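June, evening

Got to the lab at 2 this afternoon and stayed until they locked the building. I want to write this down while I still remember it, because the project report asks for a work log and mine has a hole in it from most of last month.

Our group has the kitchen cleanup task. The other group at our end of the lab has laundry, and I don't envy them. The course is called Practical Manipulation and it runs through the summer term at Saminley. For the final we have to show the arm doing 6 jobs in a row on a tabletop without anybody touching it. We get 2 tries and they keep the better score. Right now we can do three of the jobs well, one of them badly, and the rest only on paper.

The first hour went to the gripper. The fingers had been closing a little off center since the last time the laundry group used the arm, and it took me a while to find the right screws. I tightened them, ran the homing routine, and it was fine after that. I wrote the screw size on a piece of tape and stuck it inside the lid of the toolbox. I should also put it in the shared notes, but I haven't yet.

After that we collected demonstrations. One person moves the leader arm by hand and the other resets the table and keeps the tally. We switch every half hour. The plan says we need 500 demonstrations before we train again, and we are well short. I drove first. My wrist gets sore when I grip the handle too hard, and I always grip it too hard at the beginning. By the second half hour I had loosened up and my runs were shorter and smoother.

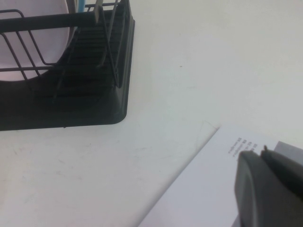
The hardest part is still coming down onto something flat. A plate has a rim the fingers can get hold of, and a cup has a wall. A sheet of paper on a table has nothing. If I come down too high, the fingers close on air. If I come down too low, the arm pushes into the table and the safety stop trips, and then we wait for the whole thing to restart. We tried sliding the sheet to the edge of the table first and pinching it there. It works when I do it by hand. Whether the policy will learn it is another question. Last week's policy slid the paper very nicely and then kept sliding until it was on the floor.

We had an argument about the drying rack. I wanted it in the same place every time until we had one thing that worked. My partner wanted to move it a few inches between runs so the arm doesn't just memorize a spot. We asked the teaching assistant, who said to move it but to move it less. So we do that now. I put pencil marks on the underside of the table edge to show how far it can go each way. I still think we would have had a working demo sooner my way, but I can see the final won't be set up to the inch.

The wrist camera is giving us better data than the overhead one. When the arm reaches across the table it blocks the overhead view for most of the grasp, and those are the moments we need. We talked about dropping the overhead camera completely. I would like to train once with both and once with the wrist alone and compare them. That means booking the training machine for two nights, and the sign-up sheet is already full of the laundry group.

Around dinnertime I walked over to Honkanen and bought soup and a roll. I ate outside on the steps and read the rules for the final again. I had missed a line that says the arm has to return to its rest position between jobs. We haven't recorded a single run that ends that way. We stop recording as soon as the object is down. I told my partner when I got back and neither of us said much for a minute. We decided the return can be scripted, which the rules allow, so the old runs are still good. I'm going to ask about it in writing to be safe.

The evening session was better. There were fewer bad runs and no safety stops after the first one. I renamed the files before I left, which took longer than it should have because I had used two different naming styles.

The Fliramville bus was late and I missed the connection at Gostisen, so I walked the last part. It was still light out. My shirt smells like the lab.

For tomorrow: put the screw size in the shared notes, send the question about the scripted return, sign up for the training machine, bring a cushion for the stool.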